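Home Help Board > Cleaning and Waste > Recycling

Plastic bottles: crush or not, cap on or off, and do they need a rinse?

Posted by gellano_tenant
September 23, 2025

I moved into a 5 unit building in January and the recycling rules on the sheet by the mailboxes don't match what the hauler has on its website. The sheet says to remove caps and flatten everything. The website says caps on and says nothing at all on flattening. My old city took loose caps in a separate jar, so I have no habit worth keeping.

Specifically:

I go through a lot of single serving water and tea bottles. Capacity is a problem. My indoor bin is a small plastic wastebasket that I carry down to the shared cart, and it fills up fast if the bottles go in whole.

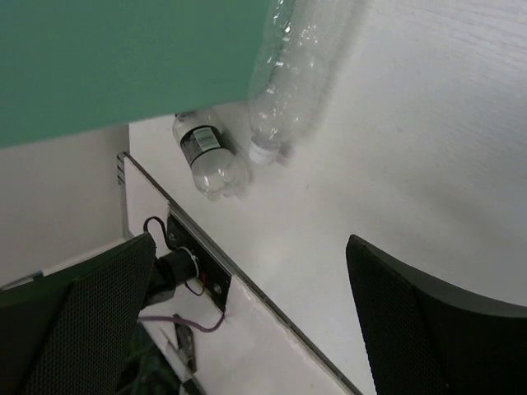
The building is on single stream, meaning paper, cans, glass and plastic all go in one cart. I have read that flat bottles get sorted as paper. I have also read that this was fixed years ago. I would like to know which one applies, and whether the label sleeve has to come off. Some of mine peel easily and some are glued on and tear.

I also don't know how clean is clean enough. Water bottles I assume are fine as they are. The sweet tea ones get sticky and I had ants in the spring.

3 replies

Heather Cruickshank

I worked on the container line at a sorting plant for several years, so this is from the plant end. Your hauler's website overrides the sheet. Sheets in lobbies are often left over from an earlier contract.

Caps: leave them on. Bottle caps are usually polypropylene or HDPE and the bottle body is PET. After the bales are shredded, the flakes go through a water tank. PET sinks, the cap material floats, and the two are drawn off separately. A loose cap never gets that far in most plants, as it falls through the first screen with the broken glass and grit and leaves with the residue. Empty the bottle first, then put the cap back on. A capped bottle with liquid in it is heavy enough to throw off the air jets and may be rejected.

Crushing: it depends on the stream. In single stream, paper and containers are separated partly by shape. Flat items ride up the screens with the paper and round items roll back down. Newer plants add optical sorters after the screens and recover a good share of flattened bottles, but I would not assume yours has them. If you must save room, squeeze the bottle in the middle along its length and cap it. It stays three dimensional and takes up less space. Don't stomp it end to end into a disk, and don't twist it into a rope.

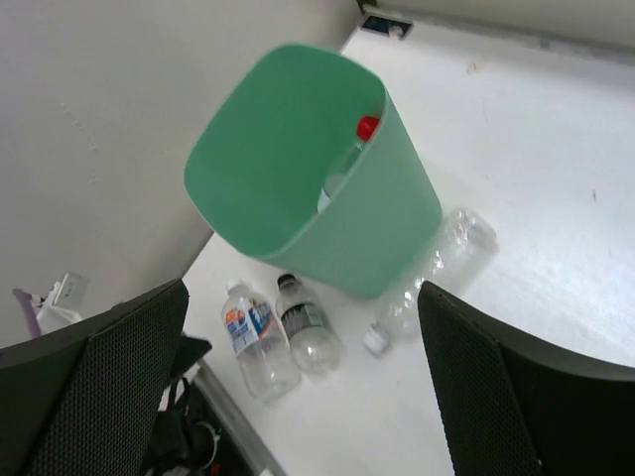 If the building ever changes to dual stream, with paper kept apart, flatten as much as you like. The shape screens don't matter much for a stream with no paper in it.

Labels: leave the ordinary wraparound ones. They come off in the wash step. Full body shrink sleeves are different. They can hide the bottle from the optical sorter, which reads the resin through the surface. If there is a perforated strip, pull it. If there isn't, don't spend time with a knife.

Rinsing: water bottles, none. Tea, juice and soda, one short rinse with a splash of water, shake, pour out. You are not washing dishes. The plant will wash the flakes anyway. The rinse is for your ants and for the paper in the same cart, which is downgraded when it gets wet and sugary.

Do not bag them unless the hauler asks for bags. Bags wrap around the screen shafts and the line has to be stopped to cut them out.

innes588

Just crush them. I have crushed mine for years and the truck takes them every time.

If you want to fit more in, get a taller bin. I have a Flovum one that goes under the sink. The lid is not great.

Pavell_R

The truck taking them only shows that the driver emptied the cart. What happens at the plant is a separate matter, so I would go with the longer reply above.

Two additions.

First, check whether your state has a container deposit. If it does, don't crush anything you plan to return. The machines read the barcode and often check the shape as well, and a crumpled bottle or one with the label gone is handed back to you with no refund. Some redemption centers pay by weight or count by hand and are less strict. Ours limits each visit to 201 containers, so I sort them at home before I go. 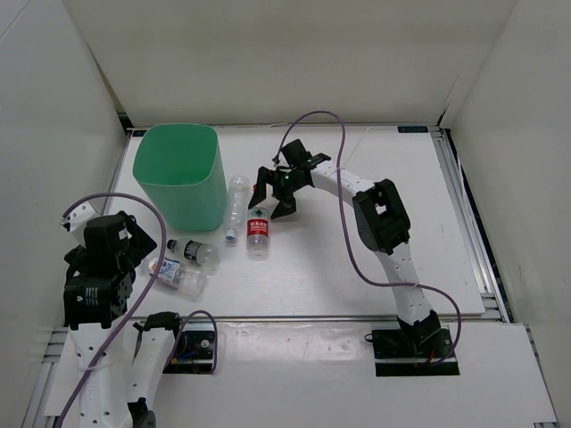

Second, on volume. A 1000 ml bottle takes up far more of the bin than its weight suggests, so put the large ones in first, standing up if the bin is tall enough, and drop the small ones into the gaps. Empty the indoor bin loose into the cart and bring it back up. Rinse the bin itself now and then and let it dry upside down. Residue at the bottom of the bin draws ants just as well as the bottles do.

For the sheet by the mailboxes, print the hauler's current page and give it to whoever manages the building. Ours had been out of date for two contracts before anyone replaced it.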